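Rerkbridge Nature Recording Group
Workshop tips for members: building and caring for bird feeders and nest boxes

Members who make their own boxes are asked to read these notes before the season opens in March. They replace the sheet issued last year.

Choose untreated, rough-sawn timber at least 15 mm thick. Thin boards warp and let the cold in. Mark every piece in pencil before cutting and write its name on the inner face. Cut the sloping sides as a pair, clamped together, so that the roof sits level.

Drill the entrance hole before assembly. A 25 mm hole suits blue tits and a 32 mm hole suits house sparrows. Clamp a piece of scrap behind the board to prevent the back from splintering, and smooth the rim with fine paper.

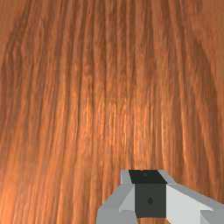
Fathima Selvanayagam writes that she has had better results drilling halfway from each face, using a small pilot hole as a guide, and that she no longer needs the scrap piece. Members may use either method.

Use galvanised screws throughout. Nails work loose after a winter or two and make cleaning difficult. Drill four small drainage holes in the floor. Do not fit a perch below the entrance, as it gives predators a foothold.

Outside surfaces may be given one coat of water-based preservative that is marked safe for animals. The inside must be left bare. Allow the box to air under cover until no smell remains.

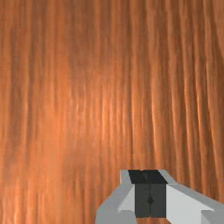
Wood grain, seen close up.

Old boxes should be cleaned in autumn, once they are no longer in use. Remove the nest, scald the inside with boiling water and leave the lid open until the wood is fully dry. Wear gloves, and do not use insecticide or flea powder.

Feeders need attention far more often. Empty and scrub them every week, rinse well and dry before refilling.

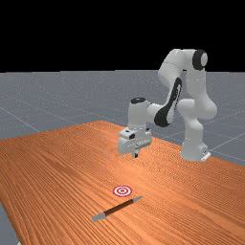

Trays and bird baths should be treated in the same way, with a brush kept for that purpose alone and stored outdoors. Move feeders to a fresh spot from time to time so that droppings do not build up underneath.

Completed boxes should be numbered on the base and entered in the register held by Shanthi Haque. The register currently lists 132 boxes. Requests for number plates must reach her by 23rd January.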